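Desk clutter, one box: keep it or empty it every time?

Posted by Songül Yalçınkaya

My desk collects everything. I put a fruit box on it and anything without a place goes in, soft toys, small cartons, wrappers, used tissues. The desk looks better for a day, then the box is full and I have to sort it. Is there a better way, or is the box the problem? I also have dried roses I don't want to knock.

3 replies

Gareth Blackburn
Get rid of the box.

Jacqueline Gaillard
I'd keep it, but take the rubbish out first. Wrappers and tissues go straight in the bin, so the box only holds things you mean to put away.
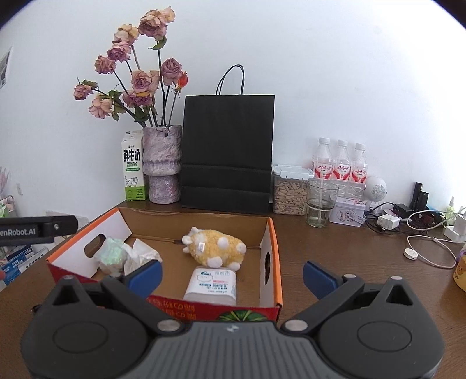

Then empty it at the same time each evening. I do mine at nine and it takes 13 minutes. Food and drink go back to the kitchen before anything else. Put the vase at the back against the wall and leave it there, as dried petals drop if you keep moving them.

Brendan Kinsella
Agree with Jacqueline. Fruit boxes with handle holes are easy to carry from room to room. I bought a Joment desk tidy in January and the slots were too small for anything except pens.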